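Nuka Community Help
Home Topics Data collection Hardware Unsolved Sign in

4 min read

Uneven episode lengths in a hand-held gripper dataset – trim, pad or re-record?

Cinzia D'Amico

I am collecting demonstrations for a pick-and-place policy with a hand-held gripper and a fisheye camera on top. The task is single objects from the floor: footwear, small bags, soft toys. So far I have 1,930 usable episodes against a target of 4,000.

Episode length is a mess. Two operators record for me. One starts recording, walks up, picks, places and stops. The other stands over the object for a while before moving, and leaves the recording running after release. The trained policy now hesitates above the object and sometimes never closes. Validation loss looks fine.

Things I have tried:
- Dropping the longest episodes. Slight improvement, but I lose most of the second operator's work.
- Resampling every episode to the same number of steps. Worse. Approach speed became meaningless.
- Training on the first operator only. The hesitation goes away but the policy fails on glossy floors, where that operator recorded very little.

I would prefer to keep both operators. Is there an accepted way to trim, or do I re-record?

Grímur Bach

Do not resample in time. You are changing the velocity distribution and the policy has no way of knowing it.

Trim idle segments from the trajectory itself. Compute translation speed, rotation speed and jaw width change per step. Mark a step as idle when all three fall below threshold. Cut idle runs at the start and at the end completely. In the middle of an episode, shorten idle runs but keep a few steps on each side of a jaw event, otherwise you remove the settling phase just before closing and the policy learns to snap shut early. We made that mistake on Cernness and had to reprocess everything from raw.

Set the thresholds per operator. Hand tremor differs, and one global value will either miss the steady person's pauses or cut slow, careful motion by the other one. Plot the speed histogram first. There is usually a visible gap between tremor and deliberate movement.

Also check your action horizon. If it is short compared with the pauses, the model sees many windows where the correct action is to stay put, and staying put is what it will predict. Your validation loss is fine for the same reason – the held-out episodes contain the same pauses.

Keep the raw files. Write the trim points to a sidecar file and apply them at load time.

Zhiqiang Jiang

just re-record, faster than arguing with thresholds. had the same thing in August and deleted half the set, no regrets

Bergþóra Thygesen

Grímur's procedure is what I would use. I would not delete anything, in particular the glossy floor episodes. Tile with ceiling lights reflected in it is hard on visual tracking, and good examples are slow to collect. Before trimming, verify the camera poses on those. If tracking drifts while the operator is standing still, the drift shows up as motion and the idle detector will skip it.

For new recordings, fix the protocol. The recording begins with the gripper already moving toward the object and ends once the jaws are open and clear of it. Place the object at a new angle for each episode. Slippers especially, as the policy picks up a preferred grasp on the heel or the toe very quickly if the orientation is constant.

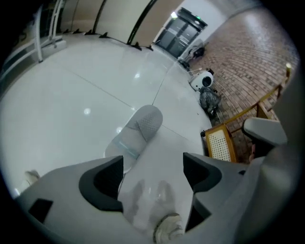 Should trimmed and untrimmed episodes be mixed in one training run?

Keep them separate. A mixed set gives the policy two different behaviors for the same observation, and it will tend to average them or pick one at random. Apply the same trimming rule to every episode, including the ones that look clean already, and store the rule version with the dataset so that later batches are processed the same way.

One more check after trimming: replay a sample of the jaw width curves. Each should have one close and one open. Episodes with additional events are regrasps, and I label those separately.

Previous topic Next topic Back to Data collection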